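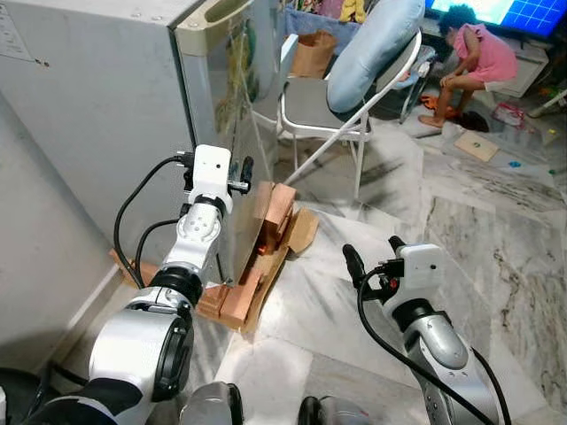 slabside
Senior Member

Refinish or leave it alone? White and gray marble, the whole ground floor. It was down when we bought the place. The shine is gone in the walkways and there are dull rings all over the kitchen end, mostly where people stand with a drink in their hand. I have tried a neutral cleaner and a clean mop and the rings do not change at all. Under the furniture it still looks like a mirror.

I got two quotes. One is 2000 dollars to grind, hone and polish everything. The other outfit, from over in Sutter, says they can do the kitchen end only for 700 and blend it into the rest. Has anyone had a partial job done? Did it match?

tilecrawler
Member

The rings are etching. Wine, lemon, vinegar, some soft drinks. It is damage to the surface and no cleaner is going to take it off. Sealer will not stop it either, whatever the guy at the store says. Sealer slows down stains. Etching is a different problem.

I would not do the partial job. I had a hallway done and the dining room left as it was, and at night with the lamps on you could see the line from across the house.

mopbucket_9
Member

I had a partial done and it matched fine. It depends on where they stop. If they stop at a doorway or a saddle you will never see it. If it is one open room, then yes, you might. Ask them where the edge is going to be before you sign anything.

Also ask for a test patch. A decent shop will do one inside a closet or behind a door at no charge.

slabside
Senior Member

It is open from the kitchen through to the back door. No saddle. So the edge would have to fall somewhere in the middle.

What about doing it myself? Flullano has a polishing powder for 136 and the Clinetti kit with the pads is 149.

tilecrawler
Member

I have used the Clinetti kit. It works on light etching in small spots. You put the powder down with water, work it with the pad on a slow drill or a floor machine, keep it wet, and wipe it up before it dries. It took me a few tries to get a spot that did not look worse than what I started with. Do not use it with an orbital sander. I did and I got swirls.

For a whole kitchen on your knees, no thanks.

honedonly
Moderator

I will say the unpopular thing – take the polish off and leave it honed. You have a household that cooks and drinks in there. Polished marble in a kitchen will etch again by next April, no matter who does the work. On a honed floor the etches are still there but you have to go looking for them. Ours has been honed for years and I only mop it.

mopbucket_9
Member

Honed floors show grease and pick up dirt more, though. I had one in the last house and I was after it constantly. And if the gray veining is the reason you like the stone, honing washes the color out a bit. Some people are let down when they see it.

honedonly
Moderator

Not my experience. A color enhancing sealer brings most of it back. Stirora makes one that I have used twice. Try it on a loose tile first, you can't undo it easily.

tilecrawler
Member

Enhancer on white marble can go yellow. I have seen it. I would stay away from it on anything light.

honedonly
Moderator

I have heard that too, mostly with the cheaper stuff. Mine has not. But fair enough, test first and leave the tile by a window for a while.

slabside
Senior Member

There are spare tiles in the garage from the last owner, so I can test all of it. I will hone one with the pads and put enhancer on half.

One more question. Is a steam mop out? My mother-in-law swears by hers.

mopbucket_9
Member

Out. Heat and moisture into the joints, and it can lift the sealer. Flat microfiber, warm water, a little pH neutral stone soap, then dry it with a towel. Change the water when it turns gray. Most of the haze people complain about is soap left behind.

tilecrawler
Member

Agree on that one. And put a mat at the back door. Grit does more to the walkways than anything you spill.

slabside
Senior Member

Ordered pads. I told the Sutter people to hold off on the partial and asked them to price a full hone – waiting to hear. I will post the test tiles when they are done.

Related threads
Grout turned dark after sealing
Travertine shower, filler coming out of the holes
Best mat for a polished entry
How long to stay off a fresh hone
Lippage between marble tiles, can it be ground flat?
Rust stain under a planter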